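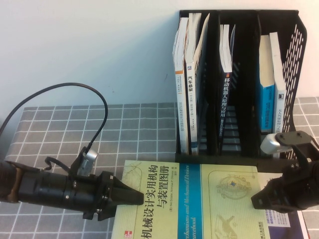
Shelving books with two grippers: one paperback flat on the cloth, six upright in the organizer.

Can a machine tidy your desk yet? Partly. Flat books are the hard part, as a blunt finger has little to get hold of.

If you want to try it at home:

Use a holder with stiff dividers and leave one compartment empty.
Slide the book until its spine hangs over the table edge -- then grip.
Move large paperbacks with two arms. One lets the cover sag.
Clear any book lying underneath first.

For a desk with 40 books, do it by hand. It is still faster.

Updated 1 August 2023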